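Homework diaries, and why I'd keep the paper ones

6 Nov 2012

So we've had the staff meeting about homework diaries again, and I came out of it grumpier than I went in, which my colleagues will tell you takes some doing. The proposal is that from February we drop the paper diary and put everything on Furnimik, the online planner the school has been trying out with two Year 8 forms. I voted against. I was in the minority (a small one!) and I've been arguing with the kettle ever since.

Let me say first that I like Furnimik. It's quick, the parents who use it seem to love it, and I can set a task from my sofa. My trouble is with what happens in the last five minutes of a lesson. At the moment my lot get their diaries out, I put the homework on the board, and they write it down. It's dull. But while they're writing, somebody's hand goes up and says "do you mean both sides of the sheet?" and then three more want to know the same thing. That little muddle gets sorted out in the room, with me standing there. When I set it online, I get those questions at nine at night or I don't get them at all.

I had a look through the trial forms' results before the meeting. Over the half term 552 tasks were handed in and 143 of them were late, and I was told this was a good figure. Good compared with what? We never kept a count for the paper diaries, so I don't see how anyone can say.

The other thing is the writing itself. I teach eleven-year-olds, and a fair few of them arrive unable to turn what I've just said into a sentence of their own. "Read chapter 3 and find two reasons why she leaves" becomes "read". We work on it. By Easter most of them can get the whole instruction down in a line, and I do think that's worth having, even if it never shows up on a spreadsheet.
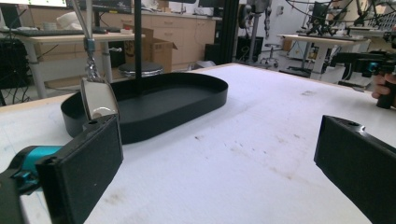
A black oval tray on a white table.

I can hear the reply already, that they'll all be using calendars on their phones by the time they leave us, so why pretend? Fine, teach them that in Year 10. I'd be happy to help with it. I'd just like them to have had a few years of pen and page before then, and I'd like the form tutor to be able to flick through a diary on a Friday and see that a child has stopped writing anything in it.

Anyway, the vote's gone the way it's gone. I've asked if my form can run both until the summer.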